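Quiénes somos

Skimetti es un estudio de grabación, mezcla y masterización para músicos independientes. Trabaja sobre todo con solistas, dúos y formaciones acústicas de hasta ocho intérpretes. La actividad se reparte en tres áreas: grabación en sala, posproducción y preparación de material para directo.

La dirección técnica corresponde a Nandini Chacko, ingeniera de sonido, responsable también del protocolo de sesión y del archivo de másteres. El resto del equipo lo forman dos técnicos de grabación, una editora y un afinador de pianos que colabora por encargo.

Instalaciones

El estudio dispone de una sala principal y de una cabina de voces. La sala principal, denominada Dralley, tiene una superficie de 60 metros cuadrados y suelo flotante desacoplado de la estructura. El tiempo de reverberación se ajusta mediante paneles giratorios con una cara absorbente y otra reflectante. La cabina admite un solo intérprete y se comunica con el control por línea de escucha independiente.

Las zonas comunes son de libre acceso durante la jornada contratada. Los instrumentos se dejan en sus estuches y no se almacenan en zonas de paso. 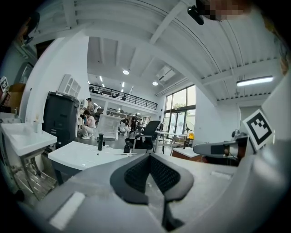
Grabación

Se graba a 24 bits y 96 kHz, salvo que el cliente solicite otra frecuencia por escrito. La configuración habitual para voz y guitarra emplea un micrófono de condensador de diafragma grande para la voz y un par de diafragma pequeño para el instrumento. La toma simultánea de ambos es el procedimiento por defecto. La grabación por pistas separadas se reserva para arreglos con claqueta o con secciones que vayan a sustituirse.

Cada sesión comienza con una prueba de líneas y una toma de referencia, que el intérprete escucha en el control antes de continuar. La afinación se comprueba entre tomas. Los cambios de cuerdas deben hacerse el día anterior.

Mezcla y masterización

La mezcla incluye dos rondas de revisión. Las correcciones se envían en un único documento, con indicación de minuto y segundo. A partir de la tercera ronda se factura por horas.

El máster se entrega en WAV, con una versión para plataformas y otra para vinilo cuando procede. En la versión para plataformas el pico real no supera −1 dBTP. No se aplica un nivel de sonoridad único a todo el catálogo: se fija por disco, a partir de la canción de mayor densidad.

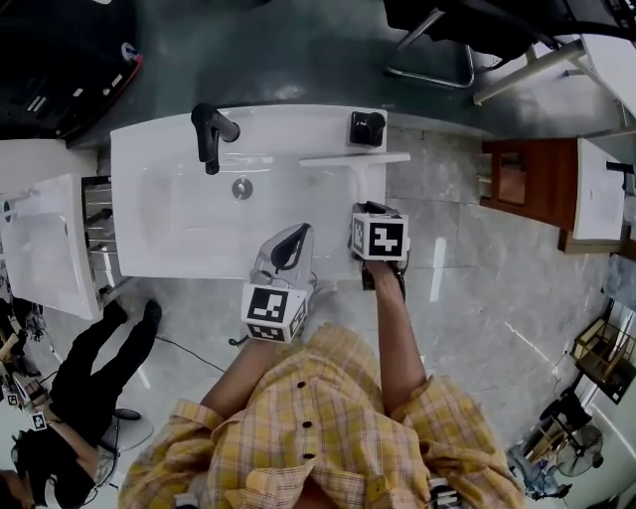 Los proyectos de sesión se conservan en dos soportes distintos durante cinco años. Transcurrido ese plazo se ofrece al cliente la descarga completa antes del borrado. La cesión de pistas a terceros requiere autorización firmada por el titular de la grabación.

Trayectoria

El archivo reúne más de 100 referencias entre discos completos, EP y sencillos. En octubre se incorporó el servicio Güler, destinado a músicos que actúan en restaurantes, bodas y actos de empresa. Comprende la grabación de una maqueta de cuatro temas, la edición de bases y la preparación de una ficha técnica para el local. La serie de directos Rinutcombe se graba en la sala principal, con un aforo de 40 personas y sin amplificación para el público.

Contratación

La unidad mínima de contratación es media jornada, con un técnico incluido. La reserva se formaliza con el abono del 50 % del presupuesto y el resto se liquida a la entrega del máster. Los aplazamientos comunicados con menos de 72 horas conllevan la pérdida de la media jornada reservada.

Tarifas vigentes desde enero de 2022. El presupuesto se emite por escrito tras recibir las maquetas, la lista de instrumentos y el número de canciones previsto.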